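Durchsichtige Plastikbecher + orange Behälter platzsparend verpacken, wie?

Zuletzt aktualisiert: Oktober

Fellimdale20
Hallo zusammen, muss bis Montag einen ganzen Tisch leer kriegen. Klare Plastikbecher, dazu orange Sachen aus Kunststoff, teils mit Etikett. Kartons hab ich. Becher ineinander stapeln oder einzeln wickeln? Und die Etiketten, die sich schon lösen: ab damit oder dran lassen? Bitte kurz, hab wenig Zeit

Hudus_874
Stapeln. Max. 20 Stück pro Stange, sonst kippt das. Papier zwischen die Stangen und gut.

Phelan
Naja, kommt drauf an. Dünne Becher reißen am Rand, wenn man zu fest drückt. Ich mach immer ein Blatt Küchenpapier dazwischen, dauert halt. Immer erst das Schwere in den Karton, Becher oben drauf, nie andersrum.
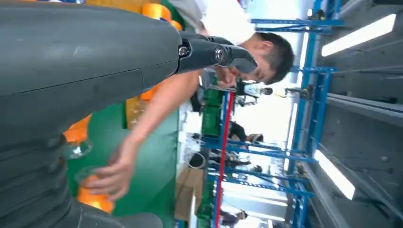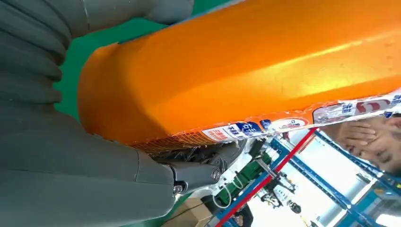 Etiketten würd ich dran lassen, wenn du die Sachen weitergeben willst. Lose Ecken mit Klebestreifen fixieren, fertig. Wenn doch ab, dann mit Föhn und langsam, Reste gehn mit Speiseöl weg. Danach spülen, sonst klebt der halbe Karton. Und Karton unten doppelt kleben!! Beschriften nich vergessen, auf der Seite, oben sieht mans beim Stapeln eh nicht.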